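Automation | Shop Floor
12/28/21 | By Staff
Shares 1,247 | Comments 6

Morning at Nostevberg starts with cable ties. Before any cloth goes down, the tech on the Zetham cell runs a thumb along both cables, base to wrist, feeling for nicks. Then the bolts at the base. Then the fingers, wiped with a dry rag. Lint gets in everwhere.

Two arms, one table, and a flowered sheet over the top that gets pulled tight again after every batch. A wrinkle in the sheet reads as a wrinkle in the shirt -- and there goes your grip.
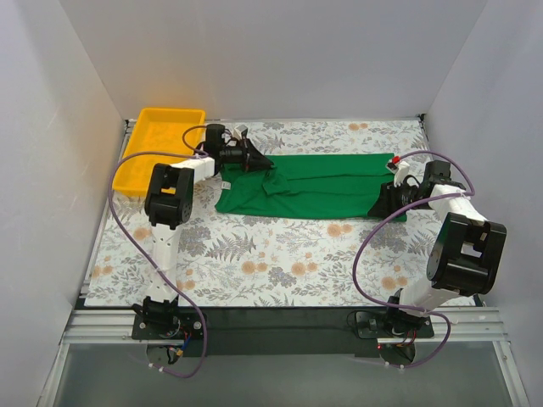
MAINTENANCE

With green cloth stretched out between them, the grippers work from opposite ends. Purple cable needs slack at the elbow. Too little and it tugs, too much and it drags over the fabric. The shop went through 6 cables before June, then moved the ties lower. Only 2 since.

Fingertips come from Drerkinix. Swap them as a pair, allways. Re-zero, close on a scrap, open, close again. Vahidi wants the log filled in before restart.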